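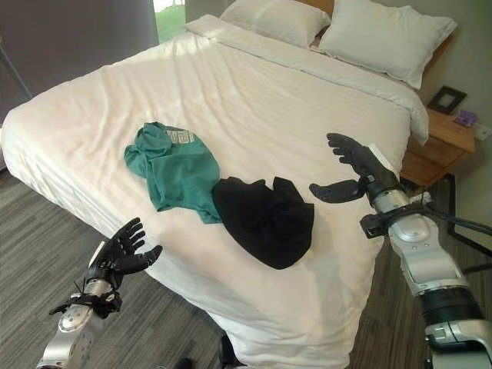 Fleruvel cancels 18 summer dates, says band needs rest

Pop group Fleruvel has pulled out of the remaining 18 shows of its summer tour, its label Skallunico said in a short statement late in the afternoon. Doctors advised complete rest for two of the five members. No details on what is wrong with them.

"We are heartbroken to let you down," the band wrote on its fan page. "We need to sleep, see our families and come back when we can do this right."

Tickets will be refunded in full. Fans who bought online don't have to do anything, money goes back to the card in 10 working days. Paper tickets have to be returned where they were bought. Hotel and travel costs not covered.

The tour opened in May and was supposed to run through August, ending with two nights at the Tomeo arena. Some 327 fans had already signed up for a camp-out outside the venue, according to the fan club, which is now trying to get deposits back from the campsite. Tomeo said it is looking for another act to fill the dates but had nothing to anounce yet.

Support act Geerts will still play its own club shows in July. Tickets for those went up for sale again this morning, 100 extra per night. First two nights gone before noon.

No word on the new album. Skallunico had it down for the fall and would not say if that still stands. A spokeswoman for the label said only that that the band "will not be rushed." New tour dates are not expected before next year.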